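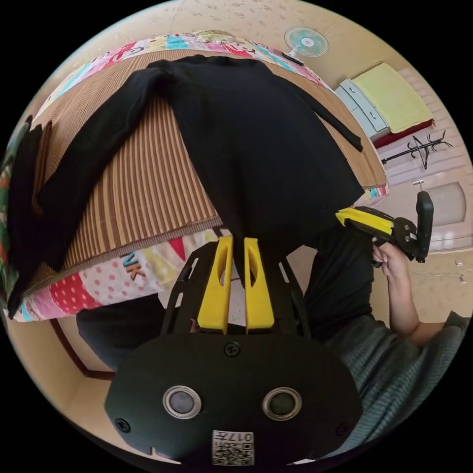
Wool is hair. I know that sounds a bit odd, but it really is just the hair of a sheep, and people have been borrowing it to keep warm for thousands of years. Have a look at whatever you're wearing today and see if you can find some. A black long-sleeved top laid out flat, like the one in my picture, is a good thing to practise on, because it has a body and two sleeves and you can start wondering how anybody ever made that shape out of string. I wondered about it for ages when I was seven. My gran told me to stop wondering and fetch her the needles, so I did, and I've been knitting ever since!

Let's start with the sheep

A sheep's coat is called a fleece. It grows all year round, and if no one cuts it off it just keeps on growing until the poor animal is hot, heavy and grumpy. So once a year, usually when the weather warms up, the farmer gives every sheep a haircut. This is called shearing. It doesn't hurt if it's done properly, although most sheep look very offended about it.

I went to watch shearing at a farm near Botville, where Fulgencio Robles keeps 200 sheep. He sat each one on its bottom, leaning back against his legs like somebody in an armchair, and the fleece came off all in one piece like a big fluffy rug. He let me hold one. It was greasy! That grease is called lanolin, and it helps the rain run off the sheep. My hands were lovely and soft for the rest of the day, but they did smell quite strongly of sheep.

Washing and combing

A fresh fleece is full of bits of grass, mud and other things you can probably guess. It has to be washed in warm soapy water, gently, because if you rub wool hard when it's hot and wet the hairs grab hold of each other and won't let go. (Has a jumper in your house ever gone in the wrong wash and come out small enough for a teddy? That's what happened to it. The word for it is felting.)

Why do they grab? Well, if you looked at a wool hair under a microscope you'd see it's covered in tiny scales, a bit like the tiles on a roof. When the hairs are jumbled about, the scales catch on one another and the whole lot tangles tighter and tighter.

When the wool is clean and dry it gets combed out so the hairs lie more or less the same way. This is called carding. You can do it with two flat brushes covered in little wire teeth, and it makes a soft cloud that is almost impossible not to put on your head.

Twist, twist, twist

Now for my favourite part. Pull a pinch of cotton wool out of a ball (ask first) and tug it gently. It comes apart, doesn't it? Now pull out another bit and twist it between your fingers as you stretch it. Keep twisting. You should get a thin, wobbly thread, and it will be much harder to break.

That's spinning. The twist squeezes all the short hairs together so they can't slide past each other. Sarahí Ventura, who taught me to use a spinning wheel, could make a thread so even you'd think it came from a shop. Mine looked like a worm that had swallowed some peas.

If you take two threads and twist them together the opposite way, you get a stronger yarn, and it stops trying to curl up on itself. This is called plying — it rhymes with flying.

Loops, loops and more loops

Knitting is making one loop, then pulling another loop through it, then another through that. A whole jumper can be made that way, and there might only be a few long pieces of yarn in the entire thing.

Find something knitted and stretch it a little. Can you see rows of tiny V shapes? Each V is one stitch. Now let go and watch it spring back. The loops can open up and close again, and that's why you can get a jumper over your big ears without ripping it.

Most shirts are woven instead. Weaving means threads going over and under each other in straight lines, like a basket. Pull a cotton shirt sideways and it hardly stretches at all.

So why is it warm?

A jumper doesn't make any heat. You do! Your body is warm all the time, and the jumper stops that warmth from wandering off. Wool hairs are crinkly, so they never lie quite flat, and there are lots of little pockets of air between them. Air that can't move about is very good at keeping heat in.

Try this with a grown-up. Fill two jam jars with warm water from the tap (not boiling), put the lids on, and wrap one in a woolly sock. Go and play for half an hour. Then come back and feel the water in each. Which one would you sooner have a bath in?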